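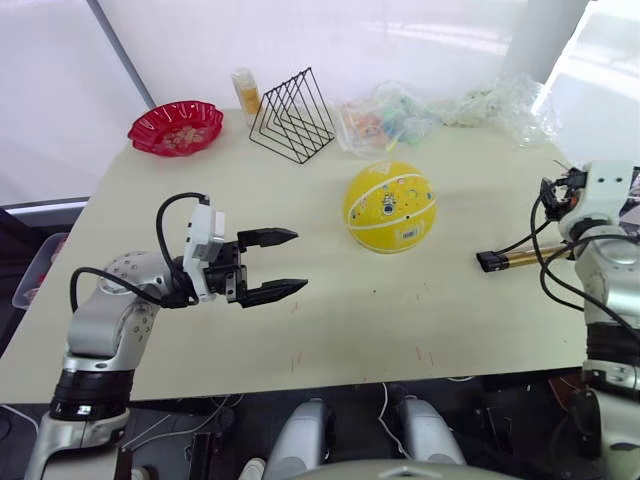 Dennis Mwaipopo took the night bus to Strachan with one bag and the letter from his uncle's landlord. The letter said the room had to be cleared by the end of the month or the things in it would be sold. He had not seen his uncle in seven years. He read the letter again at the first stop, under the light of a snack bar, with the page flat on a light beige tabletop and his coffee set well away from it. Then he folded it and got back on the bus.

Strachan was colder than he had expected. The landlord was a man named Wafula Tanui, who ran a shoe repair shop on the ground floor and lived behind it. He was gluing a heel when Dennis came in and did not stop until the heel was on.

"You look like him," he said.

"People say that."

"He owed me for two months. I'm not asking you for it. I'm only telling you."

They went up the back stairs. The room had a bed, a chair, a hot plate, and a Trilleo radio with a coat hanger for an antenna. Shoe boxes were stacked along one wall as high as Dennis's chest.

"Mine, those boxes," Wafula said. "Empty ones. He asked for them. I thought he was going to sell something."

Dennis opened the top one. It was full of bus tickets. The next was bus tickets too, sorted by route and held with rubber bands. His uncle had driven the Kurnard line until he was 60, and after he retired he had gone on riding it. Every ticket had a few words on the back in pencil. Rain. New driver, brakes too hard. Woman with geese. Sat with a boy going to his first job, gave him my gloves.

Dennis sat down on the bed. Wafula stayed in the doorway for a while, then said he had customers and went downstairs.

It took the whole afternoon. Dennis had meant to keep the radio and throw out the rest, but he kept reading. In a box near the floor he found his own name. D. starts school in April. Sent 40. The next ticket said, D. does not write back, he is a child, it is all right. There was one from the year his mother died. It had the date of the funeral and the words Got as far as Kurnard. Turned around.

He read that one several times. He had been angry about the funeral for so long that he no longer thought of it as anger.

When it got dark he went down to the shop. Wafula was sweeping up scraps of leather.

"How much did he owe you?"

"I told you, I'm not asking."

"I'm asking."

Wafula leaned the broom on the counter. "Seventy for one month. The same for the other."

Dennis had enough for one month and his fare home. He put 70 on the counter and said he would mail the rest. Wafula wrote him a receipt on the back of a repair slip.

"And the boxes?" he said.

"Can they stay until I find a truck?"

"The room is rented from the first. They can stay in here, behind the polish."

They carried them down together. Dennis kept the Kurnard ticket in his shirt pocket. The last bus was at ten, and he bought his fare from the driver and asked to borrow a pencil.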